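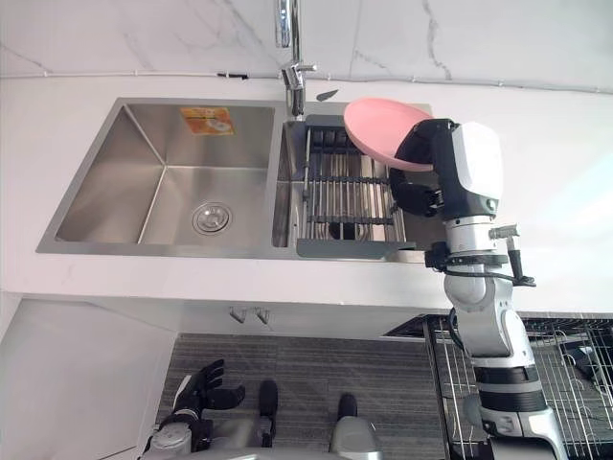 The right hand with a pink plate over the drainer rack, Vasness open day.

I went to the Vasness open day on 1/20/24 mostly to see the kitchen station. Robel Alemneh ran it and Xuelian Shi took questions. The task was narrow: pick up a plate, carry it to the small basin of a double sink, lower it into the drainer, let go.

They were using the right arm for this. The hand has articulated fingers and takes the plate by the rim, which leaves the face clear but makes the grip sensitive to rim thickness. Shi said they had logged 347 placements on the current controller before the doors opened, 22 of which ended with an operator stopping the arm. Most of those stops came at release. If the plate touches the rods a little early, it rotates in the fingers, and the wrist angle the planner is working from is no longer the plate angle.

I asked how they detect contact. It is done from joint torque alone, with no tactile pads in this version. The threshold is set by hand and differs between plates. Alemneh would like to replace it with something learned, but he wants more data on failed releases first.

The steel sink is the other problem. Brushed walls and a chrome faucet give a depth camera very little to hold on to, and bright overhead light makes it worse. Their fix is to fit the basin rims and the divider to a stored model at the start of each session and ignore most of the depth readings inside the bowls. That works until someone moves the rack. Bontu Abdella, who was standing next to me, asked whether it gets re-fitted during a run. It does not.

Cycle time was posted at 11 seconds from grasp to release. I did not time it myself. The approach is quick, and the last part of the descent is where the seconds go.

Slides are supposed to go up next week. Shi also mentioned a second session in July with bowls, which have a worse rim for this kind of grip. I have put my name down.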